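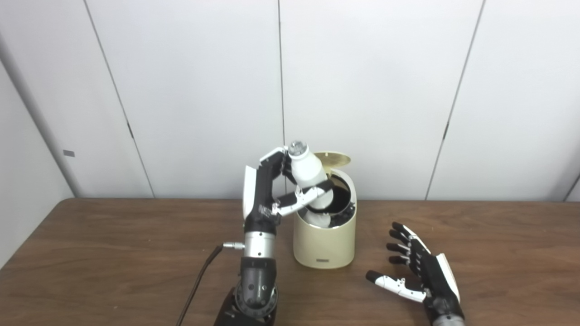
The left hand over the bin at our Tosturden bench, February 2024.

If you've been following the Sonunine bench since October, you know the left wrist has been my headache. Well, I finally got a whole afternoon with it, and I'm pretty happy with where things ended up!

The trouble was the cable. It comes off the little connector on the silver part of the wrist and runs down off the side of the arm, and the old one had gotten stiff. Every time the arm lifted a bottle, the cable tugged back and the thumb came in a hair late. I'd been fixing that in software for months (not proud of it). The new one is a softer cable from Ruangrit, 60 centimeters long, with enough slack that the arm can reach over the bin and back without pulling on anything. Swapping it took me 20 minutes, plus a good while hunting for the right screwdriver.

After that came the boring part, which is zeroing the thumb and fingers all over again. I do the left hand first and leave the right one parked flat on the table, palm down, fingers open. It keeps that side out of the way, and I can tell at a glance if it has drifted.

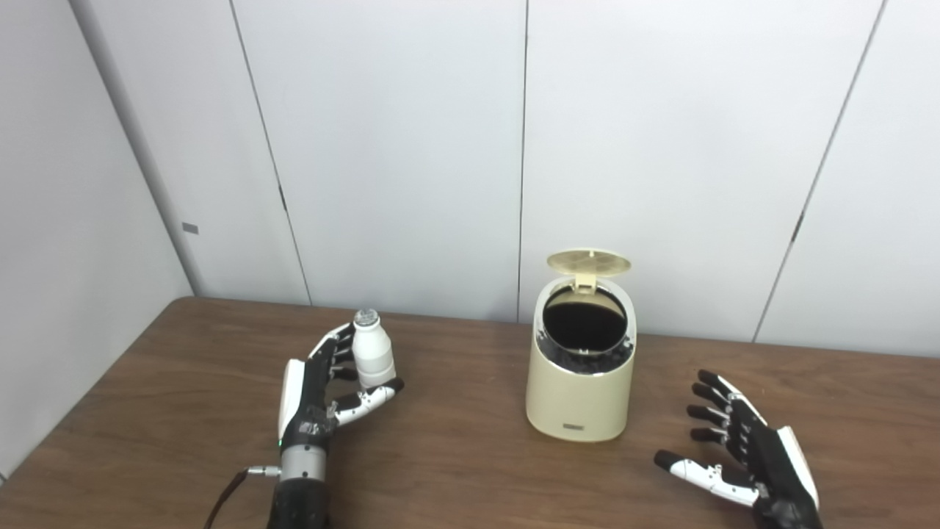

Then it's bottle time. We use small white ones because they're light and kind of slippery, so a sloppy grip shows up fast. The bin stays put with its lid open, and I ran the hand through pick, lift and drop 67 times on the new cable before I quit for dinner. Two drops missed, both early on, before I had the thumb closing where I wanted it.

The maintenance log is up to entry 433 now, and anybody with a Cukora login can read the whole thing, including my grumbling about the old cable. Next up is the right wrist, same cable, same routine. I'd like to get that done before we move the bench to the other room, so if you've borrowed the small hex keys, please bring them back!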